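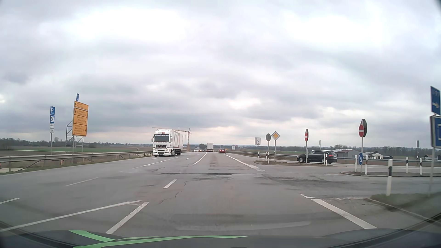
Workshop notebook, June 18, 2023 - the Restrepo album, side B problems

4 min read

Notes for me, for Oliwia, and for whoever opens this folder in a year wondering why track four has no bass on it.

Spent the morning on the sequencing for Édgar's record. He still wants to call it Parkatow, after the street where he learned the accordion, and he still wants the nine-minute instrumental second. I have nothing against nine-minute instrumentals. I have mixed plenty of them and stayed awake for most. But second is where a listener decides whether to keep their shoes on, and this one takes nearly two minutes to get to a chord change.

Tried three running orders in the small room:

Order A: as Édgar wrote it on the napkin. Long one second, the waltz to close. Falls asleep, wakes up, ends well.

Order B: waltz second, long one opening side B. Much better. The waltz has that stumble in the refrain that Fidelina refuses to fix, and after the loud opener it sounds like someone coming in from the street and sitting down. Keep.

Order C: Yhon's idea, all the fast ones first. Sounds like a wedding where the band has a bus to catch.

Went with B. Édgar listened to it standing up with his coat on and said "fine," which from him is a parade.

Track four

The bass is gone on purpose. Rutilio's take was good, the left hand of the accordion was also good, and together they sounded like furniture being moved upstairs. I tried carving out the low mids on one, then the other, then both, and ended up with two thin instruments instead of one muddy pair. Muted the bass at lunch to check the vocal, forgot to unmute it, and everybody who walked in said the mix had come together. So that's the mix. Rutilio has been told. He took it well and then played scales very loudly in the hallway.

If anybody wants it back, the take is in the session, muted and colored purple. Please don't delete it. Please also don't rename it "rutilio sad," as it was called when I came back with my coffee.

Vocals

Fidelina redid the last verse of "Plamine." Same key, softer mic, standing farther back. I used 1706 from the take log (we number everything straight through from the first demo, hence the silly size of it). It's a little flat going into the last line and I'm leaving it flat. I tuned a copy to see. The tuned one is correct and sounds like an elevator announcing a floor.

Her breaths are loud on this one. I pulled two of them down a touch and left the rest alone. Oliwia thinks I should have left those too, and she may be right; listen again tomorrow with fresh ears and a smaller opinion of myself.

Reverb

The plate is humming again. It isn't the cable, which I replaced in March and again this morning out of spite. Hum drops when the hallway lights are off, so for the two sends on "Flidlow" we printed the reverb in the dark like bats. Printed wet tracks are in the folder marked PLATE PRINTS. Use those. If you go back to the live plate you get the hum and also my phone calls.

Oliwia wants to swap the plate for a plugin on everything and spend the afternoon outdoors like a person. I A/B'd it for her on the snare. She picked the plugin twice. I've decided the test was flawed.

Fades

Long one needs a 20-second fade, straight line, starting after the accordion drops the melody for the last time. I had it shorter and it sounded like we'd run out of money. We have, but it shouldn't be audible.

No fade on the waltz. It stops where Fidelina stops, chair creak included. Édgar asked if we could take out the creak. Yhon asked if we could make it louder. Left it where it is, so they can be annoyed equally.

Open things

- Gap between tracks one and two is too polite. Try half of it.
- Handclaps on "Flidlow": Yhon is early on every single one. Nudge him or nudge everyone else.
- Édgar still owes me the spelling of his grandmother's name for the sleeve.
- Check the side lengths. B is getting fat now that the long one lives there, and the cutting engineer will write me another one of her short emails.
- Somebody has taken my good headphones. They're the ones with tape on the left ear.

Loud monitors make everything sound finished. Did the last playback at talking volume and the opener's chorus disappears behind the guitars. Vocal up a little there, guitars down on the second half only. Will do it first thing, before Rutilio gets in and starts asking about the purple track.

6 comments | 14 shares

Recent entries
Re-stringing the house guitar, again
Why the kick drum has a blanket in it
Édgar's demos: what we kept and what we hid
Tape on the left ear: a headphone inventory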